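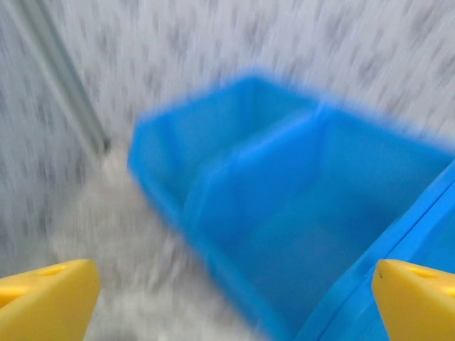
Sorting arms on the kitting line: what changes in August

The two arms at the end of the kitting line at Gravau will move from trial to regular use in August. Until now they have run on the day shift only, with one person at each table. From August they will run on both shifts, and one person will look after the pair.

The arms handle the divided bins. They pick small parts out of a mixed tray and put them in the left or right side of the bin according to the order. Since the trial began they have filled 1,395 bins. Of those, 43 had to be redone by hand, mostly because two thin washers came up stuck together. Zokach, who supplied the arms, has changed the grip setting for washers and we will keep checking those bins until the end of the summer.

No jobs on the line are being cut. Four people now sort by hand on each shift. Two will stay on hand sorting, which we still need for cables, springs and anything in a bag. One will run the arms. The fourth place moves to packing, where we have been short since the Trateo orders picked up. Pay grades stay as they are, and whoever runs the arms gets the machine allowance.

Thérèse Boychuk has run the day trial and will train the others. Training takes 12 hours, spread over two weeks and done in paid time. It covers starting and stopping, clearing a dropped part, swapping bins and filling in the fault sheet. You do not need to know any programming.

A few people have asked about pace. The arms are slower than a good sorter, and a full shift at one table comes to more than 400 bins by hand. Hand sorting targets will not be raised to make up the gap. If you are told otherwise, speak to Thérèse or your shift lead.

Please leave the bins where the arms can reach them and put the divider the same way round every time. Bins from the Pichon racks are slightly taller and should stay on the hand tables for now.

Names for the first training group go on the sheet by the time clock.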